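Gimstead Hall kitchen and back room, spring walk-through
Wednesday, started 7 am. Comments under each item. OK / FIX / WATCH

1. Exits and doors
Front door, OK. Closes on its own, latch catches.
Back door, FIX. Sticks at the bottom, had to shoulder it. Plane it or rehang before the pancake supper.
Exit sign over back door, OK on battery test.

2. Extinguishers
Kitchen one in the green. Tag good thru April, so call now.
Hallway one, FIX. Bracket loose, one screw gone. Gauge fine.

3. Tables and work surfaces
Wiped, no splinters, edges ok. Run your hand along the underside too, last year we missed a staple.
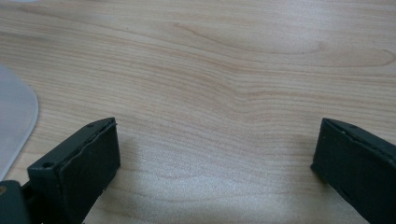

Folding legs on the older ones, WATCH. Two locks are stiff. Tag them and keep them out of the kids' room.

4. Electrical
Outlets by sink trip like they should. Coffee urn cord has a nick near the plug, FIX, do not use. Extension cord behind the fridge, again. Take it out. Panel is clear, labels readable exept breaker 16, which just says "misc".

5. Food storage
Fridge 39, freezer 0. Dry goods off the floor. Lids on. Anything without a date gets tossed, no arguing. 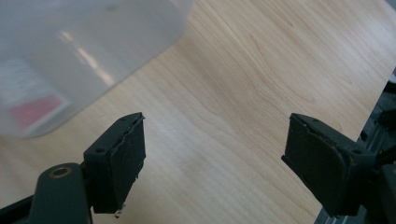
Flour bin had no scoop so people are using a mug. Get a scoop. Mouse traps checked, nothing.

6. Water and drains
Hot tap hit 109 after a minute at the hand sink, OK. Floor drain slow. Droretano came out for it last fall, quoted 3480 to redo the line, we passed. Maybe ask again.

7. Ladders
Werner stepladder, feet good, spreaders lock, sticker still on. The old wood one needs to go. Third time I've written that.

8. Shelves and stacking
Nothing heavy above shoulder height. Moved the roasting pans down. Plastic tubs stacked too high in the closet, restacked, check for cracked rims while your at it.

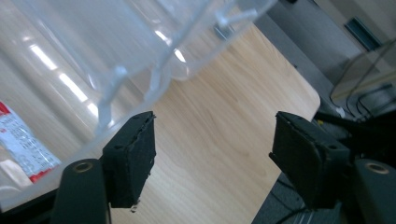

Closet light bulb out, FIX.

9. First aid
Bandages low. Burn gel expired. Eye wash ok.

Recheck on all FIX items before the supper.

Comments

backdoorbetty: The door only sticks when it rains. Still fix it.

Yu: breaker 16 is the porch light and the outlet in the coat room. I'll label it

hallcook2: Please don't toss my starter. It has no date but it's alive.

Recent
Fall walk-through, notes
Who has keys
How to shut off the gas
Pancake supper sign-up

Contact the hall office | © Gimstead Hall | Back to top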